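4. What the bowl explains, and what it doesn't

4.1 The claim

The advice to keep an open bowl on the table, so that small things get dropped into it and not left where they lie, is older than any study of it. It appears in most housekeeping guides we read for Section 2, usually in the same few words and never with a source. The guides agree that the bowl should be round, that it should have no lid, and that it should be nice to look at. We think the first two points are worth testing. The third we doubt can be tested at all, though it is the one the guides push hardest.

Our diaries came from 20 households in Kasine, each of which kept a wooden bowl on a table for six weeks and wrote down what went into it and what came out. That gave us 915 entries. It is a decent pile of paper, and we would warn readers against being impressed by it. An entry was written when somebody remembered to write one, and people remember to write when they have just done something tidy. A toy block left beside the bowl for three days makes no entry. We return to this in 4.3.

The bowls were all of one type, bought from the Dervishi workshop, where they are sold under the name Zikenora. They are turned bowls, deep for their width, with a thick rim. We chose them because they were to hand and because one supplier meant one less thing to argue over. The choice has costs. A thick rim gives a small object something to hit and bounce off, and a deep wall hides what has gone in. Either could change how people use the bowl, and with one type of bowl we can't separate them from the rest.

Figure 3. Round wooden bowl and green block over the wood-grain tabletop, with clear acrylic panels at the sides.

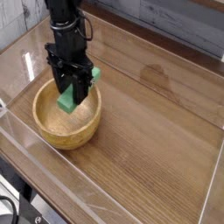 Households used the bowl most in the first week. Every guide would predict this, and so would anyone who has ever bought a basket. After that the diaries split. In some homes the bowl went on collecting keys, blocks, hair ties and pens, and the entries describe people fishing through it with two fingers. In others it filled once, was never emptied, and turned into a thing that lived on the table. Both groups reported in the closing interview that the bowl was "working." We don't know what to do with that word. A full bowl and an often-emptied bowl can't both be evidence of the same benefit unless the benefit is very loosely defined.

The guides would answer that even a full bowl is better than a messy table. Perhaps. But the diaries don't show that the rest of the table was any clearer. They weren't designed to, and we should have seen that earlier. All we can say is that some objects that might have been on the table were in the bowl, on the table.

4.2 The shape of the thing going in

Long objects gave the most trouble. A block with flat faces and square edges, if it is long enough, has to be turned before it will lie flat at the bottom of a round bowl. Dropped in at a slant it may lean against the wall with one end up over the rim. Several parents wrote that children stopped caring at this point and called it done. A round object has no such problem and settles wherever the curve sends it.

We had expected the bowl to fail with small things, which get lost at the bottom. It mostly didn't. What people complained of was anything with a straight side. This seems to us a fairly ordinary result — straight things fit badly into round places — and yet we found no guide that says so. The usual line is that a round bowl "welcomes" all kinds of items. We suggest the writers have been filling theirs with lemons.

Nhyira Dankwa went back over the diary entries for blocks and found that people often wrote "next to bowl" or "by bowl" as if it counted. We had coded these as put away. On a second reading we were less sure, and we recoded them as left out. The difference matters a good deal, and it shows how much of any tidying study hangs on where the authors decide that "away" begins. A block a short distance from the rim is, to the person who set it there, nearly home. To the person wiping the table it is one more thing to pick up. 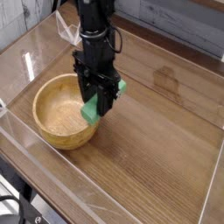
Zdenka Dimitrov disagreed with the recoding and asked that her view be recorded. She holds that a thing set down beside its container has been sorted, even if it hasn't been stored, because the next person knows where it belongs. On her reading the bowl works as a sign as much as a holder, and an empty bowl with things near it may be doing its job. The rest of us find this generous. A sign that is read and not obeyed is a weak sort of sign. Still, we have left both codings in the appendix, and a reader who prefers hers will come out with a rosier picture than ours.

4.3 The surface under the bowl

No guide mentions the table. We came to think it was half the question. A bowl on a wood-grain surface of a similar color doesn't stand out much, and neither do small brown objects around it, while a bright green block on the same surface is hard to miss. Several households said the green blocks were the first to be picked up and the plain ones the last. If so, part of what we have been calling the effect of the bowl is just the effect of being able to see the mess.

There is also the matter of marks. People move a bowl less once they believe there is a ring or a stain under it. They also move it less when the table has a mark elsewhere that they would like covered, in which case the bowl goes on top of the mark and stays there for good, whether or not that is a useful spot. We had not thought to ask about this. It came up unprompted in the visit notes, one set of which is given here in shortened form.
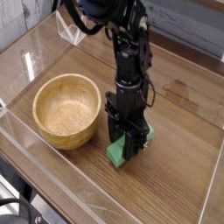 Skirnent, February

Pilot visit, kitchen table, about the middle of the afternoon. The bowl has been moved to the left end at the mother's wish. She says it was in everyone's way in the middle. Asked whether it gets used more or less since the move, she says more, then says she can't be certain, then asks which answer we were hoping for. The child puts one block in, takes it out and starts a wall with it. No entry made in the diary for either. Asked about the patch on her tabletop, she says it came with the house and that she has stopped seeing it. (Notes by B. Radulović.)

The remark about which answer we were hoping for should be printed at the top of every paper of this kind. The households knew the study was about bowls. They had been handed a bowl. It would have been rude of them to report that it made no difference, and few did.

Biljana Radulović's notes also raise a point about play that the diaries hide. An object taken out of the bowl was coded as "in use," but a block pulled out and dropped again within a minute produces no record in either direction. The bowl is being visited far more than the entries suggest. Whether those visits help with tidying, or only stir the contents, we have no way to tell from paper.

4.4 What we would keep

If we had to repeat the work with the same money, we would drop the closing interview and use a second container with straight walls, set on the same table for the same length of time. We would also leave some households with no container at all, which we should have done from the start. The lack of such a group is the main weakness of the study.
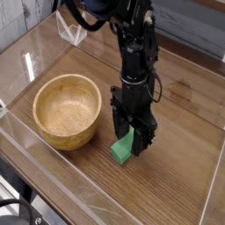 Two findings seem sturdy enough to pass on. Straight-sided things go into a round bowl less willingly than round ones, and a thing set down just short of the bowl tends to stay there. Neither needs a theory about beauty or calm. Whether the bowl makes a home tidier is a separate question, and our diaries can't answer it — we would be wary of any that claimed to.

We make no recommendation about buying a bowl. Those who already own one may like to empty it and see how much of what was in there had been missed.

Reader comments

Ankica Gashi: I'd side with Dimitrov on the "by bowl" entries. In my house beside the bowl means somebody was carrying three other things. Was there any difference between adults and children on this? The appendix lumps them together.

Mirjana Vasić: Would like to see the straight-walled container tried. A tray, too. My suspicion is that height of the wall matters more than round or square, and you can't rule that out with one type of bowl.

Guest: Ours has been full since the day we got it. I would have written "working" as well.

Last updated: February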